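Small desktop arm shakes at the far end of its reach, then drops everything
Posted in Hobby Arms & Servos, June 2020

Jerkside

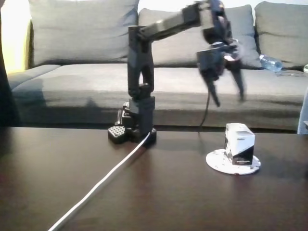
My arm has developed stage fright. It is a small servo arm, all black, built from a kit over a couple of months of evenings, and for the first few weeks it did what I asked in the way a polite teenager does, slowly and with pauses. Now, whenever it stretches out toward the target, the wrist and gripper start to shake. It gets the fingers open over the table all right, and the shoulder and base look calm enough, but the far end is a smear. The job is to pick up the little black and white box from the round coaster and put it back down somewhere else. That is the entire ambition of the project. I have pets who manage more.

What happens next depends on its mood. Either it shakes for a bit and settles, or it shakes harder until the controller throws an overload fault and every servo lets go at once. The arm then falls onto the table with its full weight. It has done this 16 times and I have started putting my hand under it, which I already know is a bad idea, so please feel free to skip that part.

Things I have tried:

Tightened every screw I could reach. Two were loose, neither mattered.
Recalibrated all the joints, twice.
Swapped the wrist servo with a new one. The new one shakes too, with more enthusiasm.
Slowed the whole move down. It now shakes for longer.

With the arm folded up close to the base there is no shaking at all, and I can leave it like that all evening. Supply is the one that came with the kit. Software is the stock Kollska controller, settings untouched except for the position gain, which I turned up in the first week so that it would stop sagging. Is this a dying servo somewhere, or did I do something?

Kelstead

Sounds like power. It is always power. Get a bigger supply.

Also that servo cable hanging off the gripper on yours would drive me up the wall. Mine did that and it snagged on a mug.

Tetteh

You did something, and you confessed to it in your second to last sentence.

Position gain is how hard each joint pushes back when it is out of place. Turned up high, a joint overshoots, notices, overshoots the other way, and carries on like that. Folded up, the arm is short and stiff and gets away with it. Stretched out, there is a long link with a gripper on the end of it, every bit of play in the gears gets multiplied, and the far end starts to swing. Your new wrist servo shakes more than the old one for the same reason: it is tighter, and it is obeying the same bad order more faithfully.

The overload fault is the sequel. A joint fighting itself draws a lot of current and heats up, and at some point the controller gives up on your behalf.

What I would do, in this order:

Put the position gain back to the default on all joints. Yes, it will sag a little. Let it.
Raise the damping one step at a time with the arm stretched out and the gripper empty, and stop when the shaking stops. On mine that was 4 steps.
If the sag still bothers you, correct the target position in software. Leave the gain alone.
Put a meter on the supply while the arm moves. If the voltage dips badly when the shoulder lifts, then Kelstead gets to be right as well.

Now the part you asked us to skip. Take your hand out of there. These things look like toys but the shoulder has enough torque to pinch a finger properly, and the arm coming down on your knuckles is the gentle version. Put a folded towel under it while you are tuning, and keep a switch on the supply where you can reach it without leaning across the arm. In the controller settings, look at the fault behavior too. Mine was set to cut torque immediately. There is an option to ramp it down over 2000 milliseconds, so the arm lowers itself onto the table like a tired person getting into a bath. It won't help if the power goes out completely, so keep the towel.

Jerkside

Gain back to default, damping up 3, and it reaches all the way out without a tremble. It sags a bit. I have decided this is character. Towel is in place, hand is not. I haven't put a meter on the supply yet – will do that at the weekend so Kelstead can sleep.

It still missed the box, but it missed it very smoothly.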